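Chapter 9
The Kick: Ankles, Hips and the Part You Skip

Before you read. Get a kickboard, or don't, plenty of this works better without one. Have your last set of kick times handy. If you've never timed a kick set go do that first, come back, the chapter will make more sense.

What you should know by the end
Where a flutter kick starts. Why a stiff ankle costs you more than a weak thigh. How to tell a kick that drives from a kick that only holds the legs up. How much kicking belongs in a week, and for whom.

9.1 A slow leg and a fast arm

Jabari Lema came to the Stedby pool at fifteen with a good pull and no kick. None. Put a board in his hands and he went backward, or near enough that the lane behind started asking questions. His full stroke was fine. Nice high elbow, long line, even breathing on both sides. So for two seasons his coaches left the legs alone. Why fix it, the times were dropping.

Then they stopped dropping. He flattened out in the 200 free and stayed flat all winter. Same splits, meet after meet, and always the same third 50 where the hips went down and the arms had to haul everything.

This is the usual story. A weak kick hides in a young swimmer because the upper body is growing fast and covers for it. Growth slows, and there's the hole. We start the chapter with Lema so you keep a real body in mind while we go through the mechanics. We come back to him in 9.6.

9.2 Where it starts

Hip. Not knee. You've heard that, every age-group coach says it, and then the swimmer locks the knee and kicks like a pair of scissors, which is wrong too.

Think of a loose chain. The hip moves first, small. Thigh goes down, knee bends a little because the water pushes back on the shin. Then the shin follows, then the foot flicks last. By the time the foot is finishing, the thigh is already on its way up again. The knee bends, but you don't bend it. If you're bending it on purpose you're pulling your heel toward your seat, and the front of the thigh becomes a wall that the water hits.

Quick check. Kick on your back, arms at your sides, streamline off. Look at your knees. If they break the surface you're pedaling. Lower the knee, keep the toes boiling the water just at the top. Most people feel this in one length and loose it again by the third. Normal.

The upkick matters as much. Swimmers forget it because gravity and habit favor the down beat. The glutes and hamstrings lift a nearly straight leg. Weak here, and the legs ride low between beats.

9.3 The ankle

Sit on the floor, legs out straight, point your toes. Someone lays a ruler from shin to toe. Big gap under the ruler, good. Toes pointing at the ceiling, you've found your problem.

A foot that can't point acts like a brake, or at best does nothing. Runners who take up swimming know this one. Strong legs, great engine, and the board won't move. The power's there but it goes into pushing water down instead of back.

Two things about ankle work. It's slow, think months. And it should never hurt at the front of the joint. Kneel-and-sit stretches are fine for most, thirty seconds or so, with a folded towel under the feet at first. No bouncing. Anyone with an old sprain gets cleared before they start.

Toes should also turn in slightly, big toes nearly brushing. This comes from the hip, so don't force it from the ankle.

9.4 Timing with the arms

Six beats, four beats, two beats. A two-beat kick is one down beat per arm stroke, opposite side, and it mostly helps rotation. Distance swimmers live there. A six-beat drives, and it costs. Legs are big muscles and they eat oxygen.

Florencia Cabral coaches the distance group at Tranora and has her swimmers hold two-beat for 1000 straight, then finish with short sixes. She wants them to change gears on purpose. "If you can't choose it you don't have it," she tells them, usually at 6 in the morning, to little applause.

Common fault: the cross-over. One leg swings wide and crosses behind the other as the swimmer breathes. People treat it as a kick fault. Look at the arm first. Usually the lead hand is pressing down or sliding across the midline, and the leg is only catching the balance. Fix the hand and the leg tends to go quiet by itself.

9.5 How much kicking

Depends who. Rule of thumb in this book: sprinters more, distance less, beginners short and often. Anežka Pešek's logbook from her second college season, reprinted in the workbook, shows 1161 yards of kick on a heavy day, odd number because she counted every wall-to-flags push as well. Don't copy the number. Copy the habit of writing it down.

Dry-land counts too, though less than people hope. Ankle stretches and glute bridges you can do at home, on a mat or on the bedroom floor.

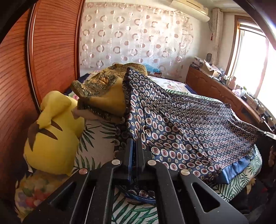

Fig. 9.2 Patterned navy cloth held in a black gripper.

Rest between kick repeats should be short enough that you feel the last one. Fins: useful for teaching the ankle, bad as a permanent habit. Take them off for at least half of the set. Same with the board, which lifts the chest and drops the hips. Try kicking on your side, bottom arm out, or streamlined with a snorkel.

Terms to know before 9.6
Down beat, upkick, cross-over, two-beat, six-beat, plantar flexion (pointing the foot), propulsive phase.

Warm-up problems

1. Time a 50 kick with a board and a 50 without. Write down the gap. Which was harder to keep straight?

2. Sharon Rugemalira kicks well on her back and poorly on her front. Her ankles pass the ruler test. Name two things you'd look at next, and in which order.

3. Dennis Tanui swims the 1500 with a six-beat kick the whole way and fades badly after the halfway mark. Plan one main set for him. Keep it under an hour.

4. Swim an easy 200, switching from two-beat to six-beat on every second length. Where does the changeover get messy, off the wall or mid-pool? Bring your notes to section 9.6.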